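Speaker notes – "What is left on the table"
Talk for the Miver neighbours' evening, Aug 8, 2021
Time: 14 minutes, then questions

Slide 1. Greeting

Good evening and thank you for coming. Please speak slowly when you ask me something, my ear is slower than my mouth. I will talk tonight about clearing a table after people have eaten or unpacked something on it. It is a small subject. I have chosen it because our hall in Akbulut Street is used by many groups, and the last ten minutes of every booking are the ones I get letters about.

(Wait for the people at the back to sit.)

Slide 2. How I started

In January I took over the bookings of the hall. In the first weeks I only watched how the groups left. Most people are willing to clean. They stand up, they look at the table, and then each person takes one thing and walks to the bin with it. After that they talk near the bin. The table is still half full.

I do not want to make fun of this, I did the same at home for years.

Slide 3. The mixed pile

The difficult thing is the pile where everything is together. Paper, card and wrappers go to different places in our town, and when they lie on top of each other people prefer to push all of it in one bag. Then the paper bag has wrappers in it and it is not collected.

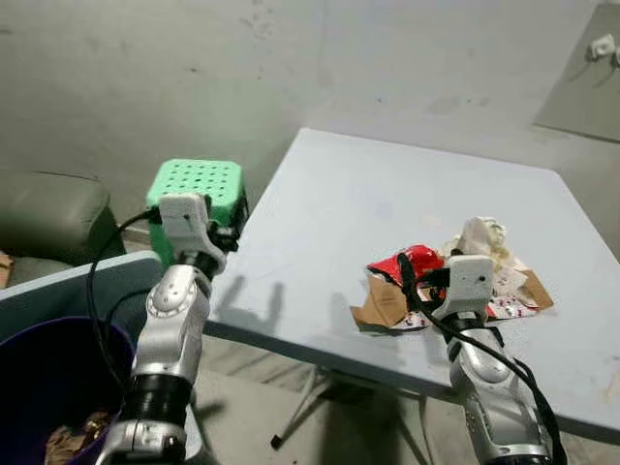 Wrappers, tissue and torn cardboard on the folding table, before sorting.

Let them look for a moment. Ask: what would you take first? Usually somebody says the red wrapper, as it is the brightest. I say cardboard, but it lies partly under the wrapper, so you must lift the wrapper anyway. Good discussion here, do not hurry it.

Point to the inside of the red wrapper, the silver-white side. Many people ask me if such a thing is paper. With us it goes in the rest bag. If the printed one is paper or plastic I cannot say from a photo, you have to feel it in the hand.

The crumpled tissue: rest bag also, please, and not with the clean paper.

Slide 4. The order I propose

Put the bags beside the table first. Cardboard next, made flat. Then wrappers. Tissues at the end, and after them you wash your hands. The table is wiped when it is empty – I have seen people wiping round the rubbish with great care.

Slide 5. The tables

Folding tables with a plastic top get stains and small scratches, and some of these will not go away any more. Please do not use the rough side of the sponge. A soft cloth and a little Flalero in warm water is enough. We paid for 200 bags and 200 cloths this year, so there is no need to save them.

Wipe also the legs near the foot. Something sticky always runs down there, and then the table does not want to fold.

Slide 6. What I ask from the groups

Choose 2 persons before you begin, not when everybody is already putting on the coat. The Cativia sewing group does it like this and they need roughly five minutes.

(If the time is short, leave out the story with the glitter.)

Slide 7. Questions

Probably they will ask about the key and about the heating. The key is the same as before. For the heating I have no answer yet, I will write it down and put it on the notice board.

Do not forget: the sheet with the bag colours is in my blue folder, give it out at the door.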